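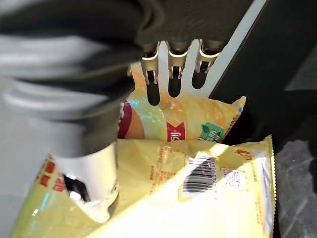 Corner shop on Virholm Road to close at end of September after rent row

The last independent grocer on Virholm Road will shut at the end of September, leaving residents at the top of the hill with a long walk or a bus ride for a pint of milk.

Shehata Stores has traded from the same double-fronted unit for 50 years. Its current owner, Satish Iyer, took over the lease from the Shehata family and kept the name over the door. He told customers on the shop's own noticeboard last week that he would not be renewing.

The landlord, Virnanberg Estates, wants £187 a week more than he pays now. Mr Iyer said he had gone back with two offers and both were turned down.

"I can't find that sort of money out of newspapers and crisps," he said. "I did the sums on the kitchen table, then my daughter did them again on her laptop and got the same answer. We're tired as well, if I'm truthful. I open at half five."

Virnanberg said in a short statement that the new rent was "in line with similar units locally" and that it had given proper notice. It did not say whether a new tenant had been found. Rumours of a vape shop, a nail bar and a second bookmaker have all been going round, none of them confirmed.

A petition on the counter had 118 names by yesterday afternoon. It asks the landlord to hold the rent where it is for 12 months while a buyer for the business is looked for. Copies are also at the launderette and the chemist's.

Ching-wen Lam, who lives in the flats opposite, started it. She doesn't drive and her mother, who lives with her, uses a frame.

"Mum can get to Satish and back on her own. It's the one thing she does on her own. The big shop at the bottom is no good to her, she'd never make it back up," Ms Lam said. "He does her prescription run too when it's icy. You don't get that with a delivery van."

The nearest alternative is the Vusa supermarket by the station. The number 2 bus goes past it but was cut to one an hour in the spring, and the last one back up the hill leaves at ten to seven. Parents at the primary school say they rely on the shop for packed lunch bits and for the photocopier, which still costs 10p a sheet.

The parcel counter will go too. Anyone expecting a parcel after the middle of September is being told to change there collection point now, as uncollected items will be sent back. Paper rounds carry on until the final weekend – customers who have paid ahead will get the difference back in cash, just ask at the till. Christmas club money is safe, Mr Iyer says, and can be taken out any time before closing with the blue card. Bring the card.

Ward councillors have asked for a meeting with Virnanberg. The council has no power over commercial rents but could look at whether the unit should be listed as a community asset, which would give locals time to put a bid together. That takes eight weeks at best. Too late for the current lease, probably, though one possibility is a short extension while the application goes in.

Mr Iyer said he would stay on through the autumn if the old rent was kept, but hadn't been offered that. He has worked there since he was a teenager, first stacking shelves for the Shehatas after school.

Two part-time staff will lose their jobs. One has an interview at Vusa.

Stock is being sold off from tomorrow, starting with cards, tinned goods and household. No more orders for birthday balloons. The freezers are for sale as well, buyer collects, and will need a van and at leats two people to lift.

The petition can be signed until the shop closes at 8pm on its last day of trading.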